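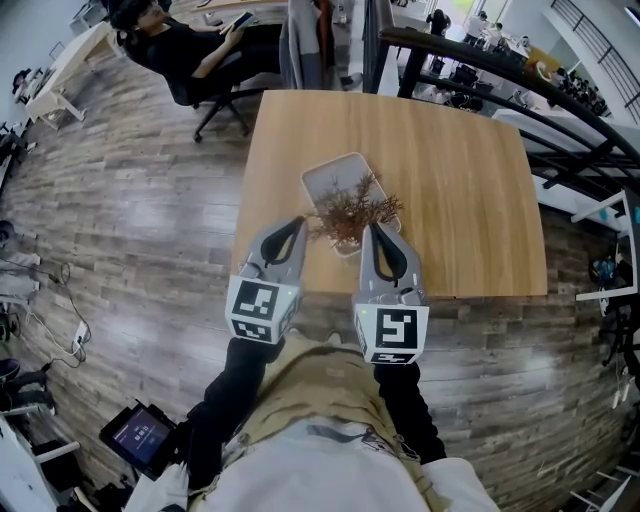
The dried sprig in its white tray, 24 Jun 2025

I have been meaning to write about dried foliage for ages, and every time I sit down to it I end up sweeping crumbs of leaf off the keyboard instead! Anyway, it's this reddish-brown stuff, the sort that might be a fern or might be a moss, and I have given up trying to find out. My friend Kerstin Forsberg gave me a bundle of it in December, wrapped in newspaper, and told me to keep it away from the radiator. (I did not. Sorry, Kerstin.)

What I've learned since then is mostly about trays. A plain white one with a bit of a rim is the best thing I know for sorting dried sprigs, as the color shows up so nicely against it and the little bits that drop stay put. On a light oak table they would vanish into the grain and you'd be finding them for weeks.

I like to lay out one sprig at a time and turn it over slowly, looking for the side that wants to face the room. Pick it up low on the stem if you can. The tips are so brittle that even a sleeve brushing past can take one off, and I've lost plenty that way.

The good pieces are going into the wreath for my sister's place in Pledlow, and the scraps go in a jar on the windowsill. I still need two more bundles before I can finish the left side.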